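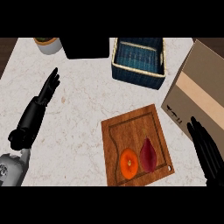 Skundance
Has anybody here lived with marble counters for more than a couple of years? We are redoing the kitchen in November and my wife wants white marble. The quote from Nevix is $2,405 for the slab, cut and polished, with install on top. I keep hearing it stains if you look at it wrong. The one we like is close to what I posted, white with faint tan and reddish-brown veins, and we would have it against dark wood too. We cook every night and I use a lot of lemon and vinegar. I'd like to hear from people who own it, not from showrooms.

ztikine
Ten years with honed Carrara. It etches. Wine, lemon, tomato, all of it. Sealer slows down stains but does nothing for etching, because that is acid eating the surface. If dull spots are going to bother you, get quartz.

Zoi Deligiannis
Agree on the etching but I'd still buy it again. Mine looked bad for the first year when there were only a few marks. Now there are so many that it all blends. Get honed. Polished shows everything, and your quote says polished.

Skundance
I didn't know that was a separate choice. Does honed cost more?

Zoi Deligiannis
Mine was $200 extra. Some yards charge the same for both, so ask.

H. Tudose
I install stone and I'd push back on "it all blends." It does for some people. I've had two customers this year pay to have marble torn out. On a slab with reddish veins I would also ask about iron. Some white marbles have it, and if water sits around the sink it can turn rusty or yellow. You can't polish that out.

ztikine
The iron thing is real but it's mostly a problem in wet showers. I wouldn't scare him off a kitchen counter over it.

H. Tudose
I've seen it at undermount sinks. Not often – but I've seen it.

Skundance
Would a sample tell me anything?

H. Tudose
Yes. Ask for an offcut from the same slab. Leave half a lemon face down on it overnight, and a wet rag on the other end for a week. Then let your wife look at it.

carstea_k
We did marble on the baking side and butcher block by the stove. Cheaper, and the lemons stay on the wood. Oil it every couple of months.

Skundance
That might work, I'll price it. Calling Nevix tomorrow about honed and an offcut.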